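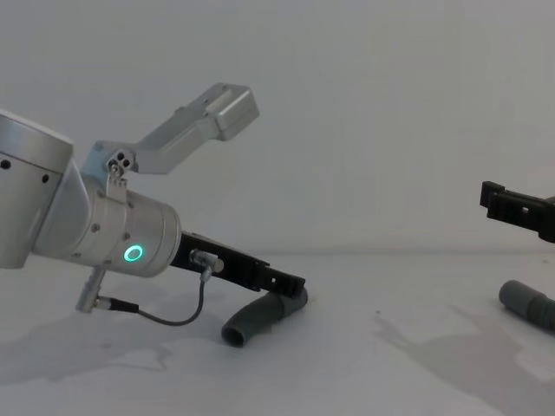
霍拉修(Horațiu Văduva)说我这锅酸面种早就没救了,劝我倒掉,从头再养。他的原话是:闻着像指甲油,就别再心疼那点面粉了。

我不信邪。昨晚十一点多又喂了一次,一份老种,七份新粉,水少放了点,捂在灶台边上。半夜起来上厕所还特意去看了一眼(对,我就是这种人),橡皮筋还在原来的位置,面也还在原来的位置,一动不动。我站在厨房里光着脚叹气,脚底下黏糊糊的,估计是白天撒了水没擦。

早上六点多再看,涨了!没有翻倍,可是表面鼓起来了,侧面能看见一串一串的小泡,指甲油味也淡了,变成有点像酸奶的味道。我高兴得直接拍了罐子发给霍拉修,他回了一个字:哦。

行吧,哦就哦。

趁着它有劲儿,今天就把面包做了。本来想用普罗蒂武拉(Protivura)那家磨坊的黑麦粉,翻柜子一看只剩一个袋底,倒出来还不够铺满碗。只好用白粉顶上,总共称了900克,水600克,盐忘了放,揉到一半才想起来,又硬塞进去继续揉,手腕到现在还酸。面团黏得不像话,案板上、水龙头上、门把手上都是,刮板找了半天,最后发现压在抹布底下。

中间等发酵那几个小时,我写了两封早该回的信,又把三月份的账对了一遍。暖气费怎么又涨了,看得我心口疼。水电那张单子还没找着,明天再说。

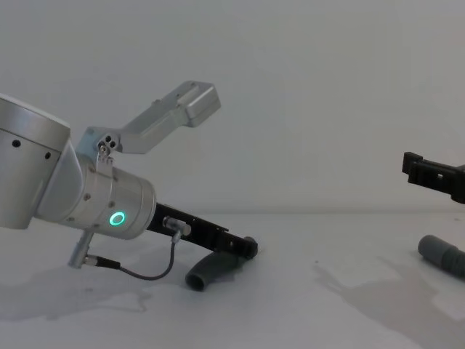 同一天,白桌子旁边。

下午整形的时候出了点岔子。面团摊得太厉害,我折了两轮才勉强收成一个圆,放进藤篮,底下的米粉撒得不够,心里就有点打鼓。果然,倒扣的时候粘住了一块,扯出一道大口子。我想着反正要割包,就当是提前割了吧,哈哈。

铸铁锅预热了好久,厨房热得像夏天,窗户全开着还是出汗。进炉前二十分钟盖着盖,后面揭开接着烤。开盖那一下我屏着气,居然长高了!歪是歪了点,扯破的那边整个翻起来,像一只招风耳,可颜色是真好看,深褐色,边上有点焦。

书上写至少要晾两个小时再切,我等了四十分钟。切开里面还有点潮,孔也不匀,靠底那一层密密实实的,上头倒是有几个大洞,黄油一抹就漏。但是酸味刚刚好,皮嚼起来咔嚓咔嚓的,我站着就吃了三片,第三片上还抹了策洛夫(Celov)买回来的李子酱。那罐酱打开以后要赶紧吃完,上次就是放忘了,长了一层毛。

晚上给霍拉修送了半个过去,他捏了捏,又闻了闻,说底下没发透。然后掰了一大块,边吃边跟我讲他外婆从来不称面粉,全凭手感。我问他那你学会了没有,他说没有。

老种剩下的一点喂好放冰箱了,罐子换了个大的。下次试试多加点黑麦,水再减一点,盐先称出来搁在碗边上。还有,得去买米粉。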